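Trandlow Washer-Top Basket, White
Laundry storage > Baskets and hampers
Item 407
In stock at our Nustonach shop and online

I'll admit I was slow to come around on plastic laundry baskets. I'm a wicker person, or I was, until I'd snagged one too many good sweaters (my own fault for buying the cheap wicker). The Trandlow is the one that changed my mind, and it's the one I now point people to whenever they come in grumbling about a tiny laundry room.

It's a plain white rectangle with a pattern of openings along the sides, so clothes can breathe a bit while they wait their turn. The flat bottom is the part I love! It sits on top of a front-loader and stays where you put it, and you can pull things out and feed them straight into the drum without bending down to the floor for every sock. 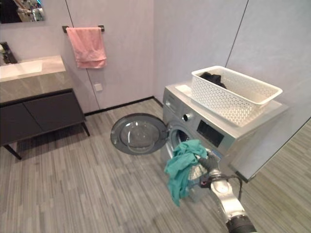
Will it fit my washer?

Probably, but please measure first. The basket is 38 cm deep front to back, and it takes up most of the top on a regular front-loader. If yours is one of the compact condo models, expect a little overhang at one end. I don't mind that myself, but if you've got a door or a shower screen right beside the machine, grab the tape measure before you order.

Top-loaders are a different story, obviously. You'd be moving it every time you opened the lid, so have a look at the Trustitz wall rack instead.

One more thing on fit — push the basket back a little so you can still get at the detergent drawer and the dial without reaching over the clothes.

How I use it

Darks at one end, colours at the other, nothing fancier than that. It's a small-load basket, so a couple of days' worth for two people is about right, and if you're washing towels and bedding for a family you'll want the Pasichnyk hamper (it's on the next page, and it's a beast). I check tags while things are still in the basket, which has saved at least one cardigan from the hot cycle.
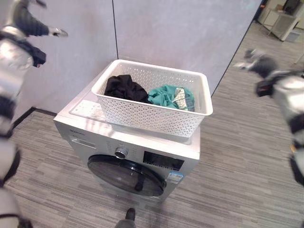

The white basket on a front-loader, with a black garment and a teal one inside.

Cleaning and care

Rinse it in the tub with a squirt of dish soap. Lint does collect in the openings, I won't pretend otherwise, and an old toothbrush gets it out. Keep it away from the baseboard heater.

Details

Colour: white
Shape: rectangular, perforated sides
Depth: 38 cm
Maximum load: 8 kg

Orders and returns

We've sold more than 400 of these since February, so if it shows as out of stock, give us a week or so and check back. Returns are fine if it doesn't fit your machine, just keep the cardboard sleeve. Email Asger Damgaard for returns and exchanges, or ask for me at the counter.

— Vira Sydorenko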